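Visit to the Kamath packaging plant, 17 Mar 2018. Line 2 molds food tubs at 51 parts per minute. 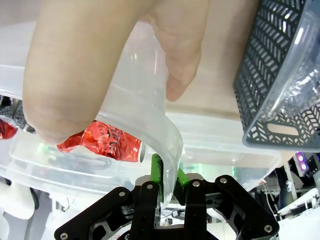
Clear container, held at the rim.

Wall thickness is checked once per 4000 parts. Stacking tests run at 55 °C. 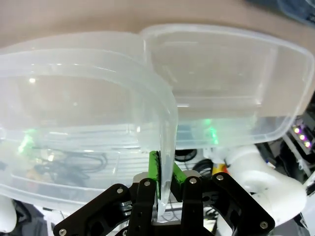 Shobha Devadiga objected that 55 is too low for tubs shipped in summer, and asked for the February results.

Lids come from Venia and are stored separately.

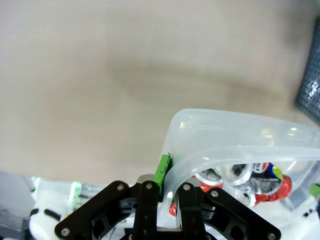

Beige tabletop, Kamath plant.

Resin drying was not shown.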